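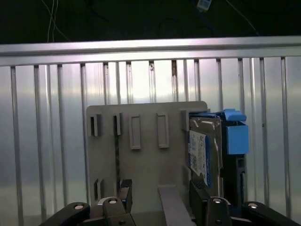

Posted by gerngate_attic

Right, I've finally started sorting out the old storage box and I could do with a sanity check before I spend any money. I've got 5 drives to house and 168 quid left in the kitty, which has to cover whatever I end up bolting them to as well as a spare drive. At the moment I'm leaning towards standing everything on edge, same as the 3.5-inch one next to the blue caddy, mostly as I can get my fingers round it and still see the label side. My old setup had them stacked flat and I couldn't read a single label without pulling the lot out (and yes, I pulled the wrong one, twice). The Grevis cage I was looking at holds them flat again, so I'm put off. Anyone running theirs upright for years? Any regrets?

Posted by pedance

Upright here since forever, no trouble at all. Flat is fine too, mind. The drive doesn't care so long as it's held firmly and isn't at some daft angle. What I'd worry about is the gap between them. Mine were packed in like toast in a rack and the middle ones ran noticeably warmer than the ends. Left a slot free between each pair and it calmed down.

Posted by mothballs_and_molex

Going to disagree with pedance a bit. Gaps are nice but airflow matters far more. I've got mine tight together with one big slow fan in front and they sit at the same temperature all the way along. Spend your money on a decent fan and some rubber washers, then see what's left.

Posted by pedance

Fair enough if you've got room for a big fan! I haven't, it's a cupboard under the stairs with a hoover in it.

Posted by gerngate_attic

Mine's going in the spare room on a shelf, so there's room for a fan but it has to be quiet, people do sleep in there.
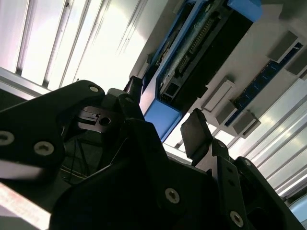

Ní Mhurchú reckons you should label the front edge of every caddy before anything goes back in, and I'd second that so hard. Last four digits of the serial number on a bit of white tape, big letters. Costs nothing and you'll never pull the wrong one again.

Posted by mothballs_and_molex

Yes to the tape. Also write down which slot each one was in! Some systems don't mind if you shuffle them, some sulk for an hour. Oh, and check the hours on the old ones while you're at it. I bought a second-hand one last April that was sold as hardly used, and it had 1,230 hours on it. That's nothing for a drive, I was just cross about the listing.

Posted by gerngate_attic

Tape is on the list, ta both. I'll do the serials tonight with a cup of tea. Still undecided about the gaps, but if I get the fan first I can try them tight and spread them out later if it gets toasty. Does anyone know if those rubber washers come in the right size for ordinary caddy screws, or do I need longer screws as well?

Posted by pedance

Longer screws, but not by much. Take one of yours along to the shop and match the thread. And don't go mad tightening them or you'll squash the washers flat and be back where you started.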